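Speaker notes: Overnight radio and the people who kept it on

Slide 1, welcome

Good evening, and thank you all for coming out. Give people a minute to settle, there are always a few still at the tea urn. Say how pleased I am to be back in Brelgate, where I first heard a proper late show under the bedclothes with one earpiece in (the other had been chewed by the dog).

Explain that tonight is about the small hours on local radio, midnight until six. I won't be going through the breakfast shows, much as I love them, or we'd be here until breakfast ourselves.

Slide 2, how Voltbridge Sound began

Start with the frequency: 1208 on the medium wave in my made-up mental picture of the dial was always just past the football. Let people call out what they used to listen to. Somebody will mention the jingles, so play the first one here, the long one with the brass, and let it run to the end because it's lovely.

Then the launch one December, with a record library of 1000 singles and a good many of those scratched. The overnight presenter had to choose from whatever the daytime people had put back in the right sleeve. I think that's why the night programme sounded so different from the rest of the station, with all those album tracks and B-sides nobody had asked for!

Slide 3, the move to automation

Take this part slowly. The Kindar system came in and played the songs, the adverts and the station idents in order from midnight onwards. For the first few weeks it had only 300 songs loaded, and regular listeners very soon knew what was coming after what. Read out the letter from the bakery night shift, and do pause after the bit about the power ballad.
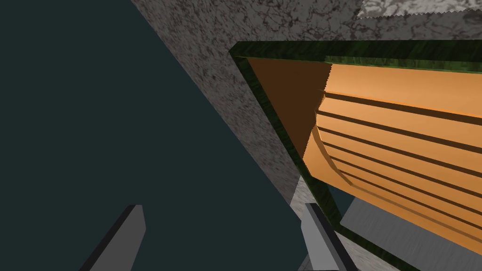
Slide 3: two gripper fingers, computer rendering

I do want to be fair to Kindar. It never overslept, and it let a small station stay on the air all night when the other choice was a test tone. Play the clip of the handover at midnight, where you can hear the presenter say goodnight and the first ident come in a touch too early.

Slide 4, Usuga

Usuga was the phone-in that brought a live voice back to the night. It ran for 43 editions, and I have tapes of nearly all of them in a cupboard at home. Play the clip about the lost budgie, then the weather call. If time is short, drop the weather call, though I'd be sorry to.

Slide 5, questions

Ask whether anyone has old cassettes in the loft, and mention that I'm happy to copy them and bring them back. House lights up, please, and leave the brass jingle playing quietly while people find their coats.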